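Cell technician wanted, Grorkby (part-time to start)
Posted Nov 2, 2023

Hi! I look after the two-armed garment cell at Vasylenko, and I need a second pair of hands. The cell has outgrown me a bit (okay, a lot) and I'd love to share it with somebody who likes fiddly mechanical work and doesn't mind laundry.

The job is mostly keeping one machine healthy. Two arms, two grippers, one table, and a pile of clothes that get spread, picked up and put on hangers all day long. The software folks are in our Fluvov office and they're great, but they can't tighten a screw from there!

What you'd be doing

Mornings start with homing both arms and checking the gripper fingers for play. Then you run 3 test picks per side and write the numbers in the log before anybody starts a session. Finger pads get swapped every 45 hours of run time, sooner if they're slipping on waistbands (thin stretchy stuff is the worst, you'll see).

Cables are the other big thing. The gripper leads flex every time a wrist turns, and I've replaced more connectors since June than I care to admit. You'd check the loops for slack, reseat anything that's crept, and re-route whatever keeps snagging on a sleeve or a hanger hook.

Shorts are a good check of the whole setup, with one gripper pressing on the fabric and the other holding it near the waistband.

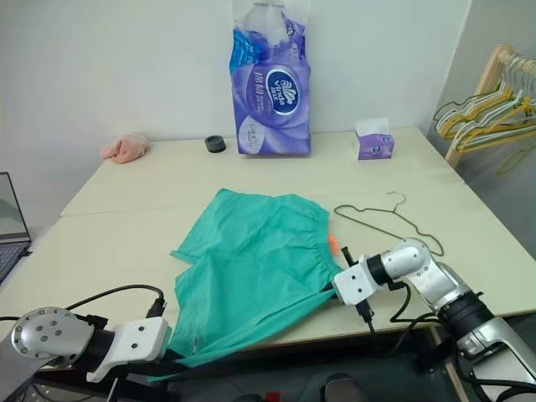 Who I'm hoping to hear from

You've fixed things with small screws, and you can read a wiring diagram or are willing to learn. Bike mechanics, sewing machine repair people and printer techs, please don't talk yourselves out of this. No degree needed.

Hours and pay

It's 35 hours every two weeks for now, days only, with paid training on our Kasow test bench first. Pay depends on experience and we'll talk about it on the first call.

To apply, call the shop and ask for extension 2222, or drop a note at the front desk. Tell me about the last thing you repaired, even if it was a toaster.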